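Search this notebook Search Go

7/23/25
Stone Care Group, Uniyal building, bench 2
Entry by J. Quintana

Continuation of the sealer comparison. Purpose of the present session: to determine whether the second coat of Flotton penetrating sealer reduces oil absorption on honed limestone to the level already recorded for Busero.

All test tiles were cut from the same slab, washed with Clinex neutral cleaner at the usual dilution, and dried in the oven overnight. Each tile was weighed before treatment. Tile 7 was chipped at one corner during handling and has been withdrawn; its earlier weights should be disregarded.

Procedure. The first coat was applied by pad and allowed to stand for 40 minutes before the excess was wiped off. The second coat followed after 3 hours. Olive oil was then placed on the face of each tile under a watch glass and left until the end of the working day.

Observations. The Flotton tiles with one coat darkened visibly under the oil. Those with two coats showed a faint ring only, comparable to Busero. Humidity in the room was recorded at 53 percent, somewhat above that of the earlier session, and may have slowed the cure. Josué Andrade considers the difference too small to matter. The undersigned is less certain and has asked that the dehumidifier be left running.

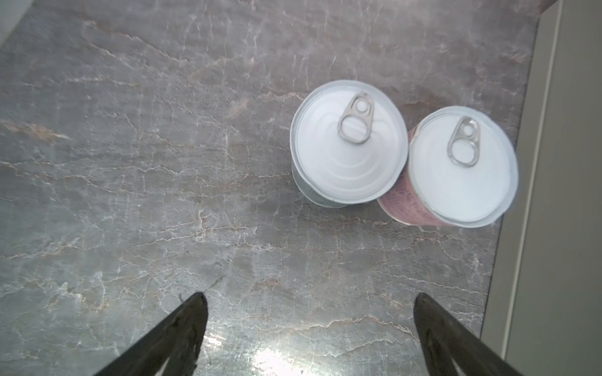
The lemon juice test remains outstanding. Sealers of this type are not expected to prevent etching, and the report to the client should state this plainly, as the last inquiry confused etch marks with stains. Polished and honed finishes are to be reported in separate tables.

Remaining stock of Flotton is roughly 300 milliliters, sufficient for one further set. J. Andrade will place the order before the end of July.

To do: reweigh all tiles after the poultice has dried; replace the cracked watch glass; correct the label on tile 4, which reads Busero and should read Flotton.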